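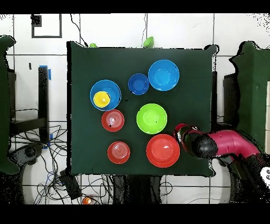

Wanda Kapoor wrote back that pond 3 should not have passed last time with the aerator guard missing, and she wants it marked as a fail until the part is on. Her note has been added under item 6. The rest of the list is as filled in on the November round.

Sasley Ponds, freshwater mussel and pearl unit
Monthly safety and stock inspection
Ponds covered: 1 to 4, plus the grafting shed
Filled in by: Nneka Okoro

1. Banks and walkways
Pass, with comment. The east bank of pond 2 has slumped where the muskrats dug in. Still fine to walk on but keep the wheelbarrow off it. Planks on the pond 4 jetty are sound. Two nail heads were standing up and have been hammered down.

2. Life rings and throw lines
Pass. One at each pond. The line at pond 1 is faded but held when pulled hard. Replace in spring.

3. Fencing and gates
Fail. The latch on the road gate does not catch unless it is lifted. Tied with wire for now. School groups come in by this gate, so it needs a proper latch before the next visit.

4. Water readings
Taken at 7:30 a.m. at knee depth. Surface temperature 68 degrees in the heated nursery tank, which is where it should be. Ponds not heated, see the log sheet for those. pH normal in all four. Ammonia slightly up in pond 3. Changed a quarter of the water and will test again in two days.

5. Mussel lines and net bags
Pass, with comment. 3,599 mussels on the books after the last count, of which 400 are grafted and hanging in pond 2. Lifted one bag in ten. Dead shells taken out: see stock sheet. Several bags in the back row had sunk into the mud and were raised to the right depth. Floats there are losing air.

6. Aerators and pumps
Ponds 1, 2 and 4: pass. Pond 3: fail. Guard missing from the paddle shaft. I had this down as a pass with comment because the unit was switched off when I came by. W.K. says off does not count if anyone can switch it on. Changed to fail. Breaker is locked and the key is in the office.

7. Electrical
Pass. Ground fault outlets in the shed tripped when tested. Extension cord to the pump house is still lying across the path and I would like it buried or hung. Second time asking.

8. Grafting shed
Pass, with comment. Opening pliers and scalpels clean and back in the rack. Sharps tub two-thirds full. First aid box was short of finger bandages and eyewash, both restocked. Floor drain slow. The mat by the sink curls up at one corner and somebody will trip on it.

9. Chemicals and lime
Pass. Lime is off the floor and the bags are closed. Dust masks on the hook. The label on the disinfectant jug has washed off again, so I wrote a new one in paint marker.

10. Boat
Not inspected. It was out at the far end with the feed. To be done next round.

Open items
Guard for pond 3 aerator: ordered from Vlachopoulos, $149 with shipping.
Road gate latch: N.O. to fit.
Floats, back row of pond 2: count how many are needed before ordering.
Pump house cord: waiting on W.K.
Boat: inspect, check the life vests at the same time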